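Week 6 handout: soaking, rinsing and cooking dried beans

Okay, so last time we ran out of minutes before I got to beans, which is a shame because beans are my favorite part of this whole course (sorry, rice). Read this before class and bring your questions.

People have been growing beans in the Americas for well over 4,000 years, and they managed fine without a pressure cooker. You can too! Start by sorting. Tip the bag onto a tray and pull out stones and shriveled ones - Abelardo Huaranga, who taught me, made us do it twice, and I still do.

Then soak. Cover them with plenty of cold water, because they swell a lot, and leave them overnight. Up to 17 hours is fine in a cool kitchen. After that they start to smell sour and I'd toss them. Lentils and split peas skip this step completely.

Red kidney beans need a real boil, a hard rolling one, before you turn the heat down. Please don't put them raw in a slow cooker. They can make you pretty sick.

Salt: I salt the soaking water and then again near the end. My grandmother would argue, and so will half of you. Tomatoes and vinegar go in late or the skins stay tough.

For homework, cook one pot of anything from the Brenley list and write down when you first tasted a soft one. The reading is chapter 33, just the part on starch. We'll start with your notes and then do chickpeas - bring a container with a lid if you want leftovers.
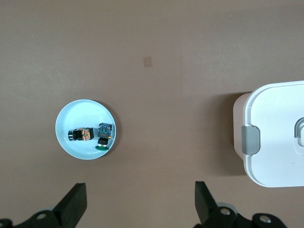 Page last changed: September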